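Tadon: parking brake complaint notes, cleaned and tagged

Version 4, Apr 18, 2026. Maintained by Orsolya Kiss and Aatos Lindqvist.

What's in it

Tadon is a set of 207 short notes written by drivers and shop staff about parking brakes: levers, foot pedals and the little electric switches that replaced them. Each row is one note. Most are calm. A few were plainly typed in a sloping driveway.

Files

notes.csv – the notes, one per row
tags.csv – tags keyed to note_id
old/ – version 3, kept for people who built something on it and would rather not talk about it

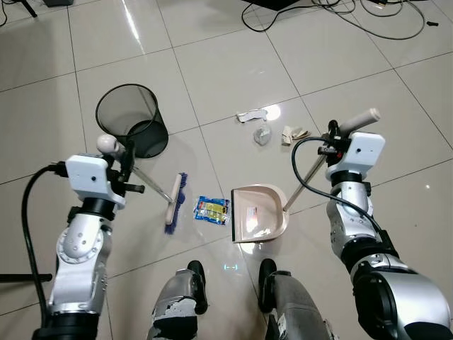

Push broom and dustpan, one in each gripper.

Columns

note_id: whole number. It skips 142. We know.
brake_type: lever, pedal, switch or unsure. "Unsure" is more common than you would hope from people who own the car.
transmission: manual, automatic or blank
slope: flat, mild, steep. Drivers picked this themselves, and everyone's own street is steep.
text: the note, with plates and phone numbers removed

How it was tagged

Marama Hinds and Orvokki Lappalainen tagged every note separately, then compared. They disagreed on 26 notes, nearly all over whether "it makes the noise" counts as a noise complaint. It does now. The full argument is in tags.csv under the column named sigh. 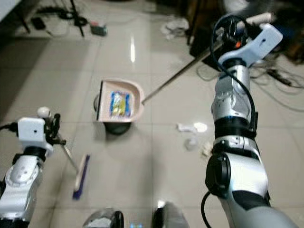

Dustpan held by its long metal handle, broom angled to the floor.

Known problems

Cold weather is overrepresented. The notes came in mostly in November through the Pitkänen repair shop, where frozen cables are a way of life. Please don't use the set to say how often parking brakes fail. It only has people who had something to say.

"Switch" covers both push and pull switches. Splitting them would mean asking drivers which way they move it, and the 37 we asked gave us three directions.

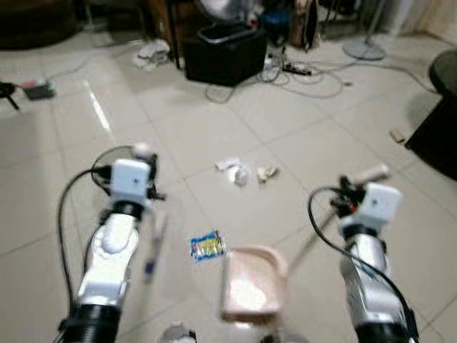
Dates are by month only. Spelling is left as written, so a search for "brake" will miss a good number of rows. Try "break" too.

Loading

Any spreadsheet will open the files. They are UTF-8 with commas. If the tags look shifted by one row, you sorted one file and left the other alone – join on note_id instead.

Changes since version 3

Removed duplicate notes from one very determined driver.
Blank transmissions are now blank. They used to say "yes".

Corrections go to Aatos, with the note_id in the subject line.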